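Kevum Station 2, Block Pushing Collection
Pre-session safety check, Wednesday, with comments

1. Emergency stop pressed and released, arm faults and recovers. OK.
2. Floor tape intact on operator side. OK. One corner lifting near the door, pressed back down.
3. Collar and rod tight. OK. Checked by hand with arm power off.
4. Board does not shift when pushed at the corners. OK.
5. Speed limit set to the Jorton collection profile. FAIL on first check, profile from the Bustamante job was still loaded. Reloaded and read back. OK.
6. Cables clear of arm travel. OK, see comment.

Comments

Cables past the upper right corner of the table should be tied back before the next long session. They stay out of the way for now, but anyone reaching for the marker could snag one.

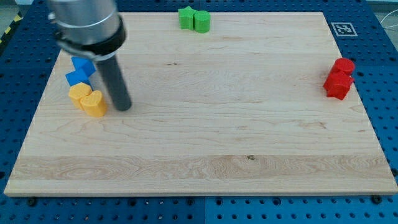
Rod height was checked at 6 points across the board. If the tip drags, stop and rezero before recording. Episodes with a dragging tip get thrown out at review anyway.

Blocks are to be moved by hand only with the arm in hold. Last session two resets were done with the arm live. Do not do this, even for a block at the far edge.

Episodes on disk at start: 387. Stop every 25 episodes and repeat items 3 and 4.

Open items
Cable ties, ordered from Staltar.
New tape for the corner by the door.

Cleared to run: yes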